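Ticket: Hair dryer episodes, wrist view and head view do not agree
Project: Irenero (bathroom tasks, hand-held grippers)
Site: Girkberg
Opened: Sunday, November 4, 2018
Status: Waiting for second test

Problem

In the hair dryer task, the gripper position from the head camera jumps during the handover part. The other tasks at the sink are fine with the same calibration from April. The policy trained on 400 episodes reaches for the handle too early. 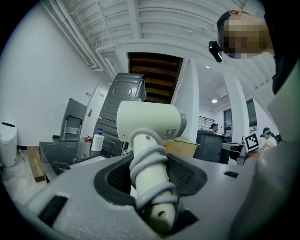
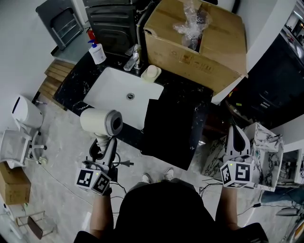 Wrist view first, then head view, same session at the marble counter.

What I checked

1. Clock offset between the two streams. I moved it by hand in small steps until the closing of the fingers matched. The jump became shorter but it did not disappear.

2. Marker cubes. In the head view both cubes can be seen, and the detector gives a stable pose for both. When the operator turns the wrist, one cube shows only a single face, and the pose flips. I think this is the main cause.

3. Wrist lens. The hair dryer fills a big part of the wrist view, so few background points are left for tracking. I masked the object and ran the tracker again on 600 frames. The result was a little better.

4. Software. Plollis was updated on the recording machine, but I get the same jump with the old version.

Next steps

- Reject a pose when only one face is visible, and fill the gap from the wrist tracker.
- Record 2 new sessions with slower wrist turns.
- Train again when we have 1,000 clean episodes. Please do not delete the old ones before that.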